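Review: the Merkus two-arm tabletop cell, after our first 1000 episodes

I have been putting off writing this up until we had real hours on the thing. The short version is that I love it, I would buy it again, and I have a list of complaints as long as my forearm. If you collect demonstrations for manipulation policies in a small lab, read on, and skip to the end if all you want is the bad news.

What you get is a table in an aluminum extrusion enclosure, two arms that bolt to the front rail, grippers, cabling, and a pair of leader handles so one person can drive both sides. Our old rig was a Brevedov single arm on a desk that wobbled whenever someone closed a drawer, so the step up was huge. Ville Heinonen and I had the enclosure square and both arms moving in one long afternoon. The instructions are good up to the cable routing, where they suddenly become a parts list and wish you luck.

Now for the fun part. The walls! You can order them plain, or you can send in a print file, and we sent in the loudest one we had. I wanted a background that no one could mistake for our office, and I also wanted to find out how much the policy leans on clean edges. Adjoa Lamptey says working beside it is like sitting inside a lava lamp. She has also logged more episodes than the rest of us put together, so it can't be that bad.

Our main task is card sorting. The operator picks up a VIP card with one gripper, brings it over to the small bins near the back of the table, and files it, with the second arm free to help with a handover or a regrasp. It sounds dull until you try it with two grippers. Cards are thin, they lie flat, and they love to slide. We put down a flat tan board as the pickup spot, and I'd recommend everyone do something similar, as getting a fingertip under a card on the bare white tabletop was miserable for new operators. 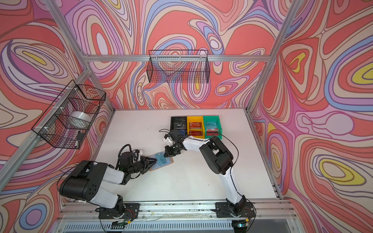 Alby Ormsby

Two-arm work is where this cell earns its price. Both arms sit on the same rail, so their reach overlaps in the middle, right where the cards get lifted, and you can bring the grippers in very close to each other. In our first week we recorded 193 episodes and kept nearly all of them. On the old setup I would throw out a third of a session for timing glitches alone. The recorder stamps both arms and the cameras on one clock, and after a month I have yet to see them drift.

The leader handles are light, and they pass back just enough resistance that you feel the jaws close. Seija Ruotsalainen had never teleoperated anything before and was turning out usable card pickups within 7 tries. I was jealous. The replay tool is great too — you scrub along a timeline, mark where the grasp begins and ends, tag the mistakes, and move on. We keep the fumbled grasps with a recovery in them, and I wish more groups would. Those are the episodes that taught our policy to try again.

The extrusion frame deserves a kind word. Anything can hang from it. Our wire baskets went up early on, one of them with plain white zip ties, and they keep small stuff off the work surface.

Complaints, then. The red wires at the base of each arm are thin and could use a proper sleeve. The cable at the gripper end needs more slack management than it comes with, and I check it before every session. The white tabletop shows every scuff, particularly along the front by the rail. Export to the Amasis format works but drops your tags unless you tick a box two menus deep, and I lost a day of labeling to that. Support (Ritva Mustonen, who answered all my emails) told me a fix is on the way.

Next up for us is swapping the wall prints between sessions to see what that does for transfer. I'll add numbers when I have them.

Posted 10/12/2024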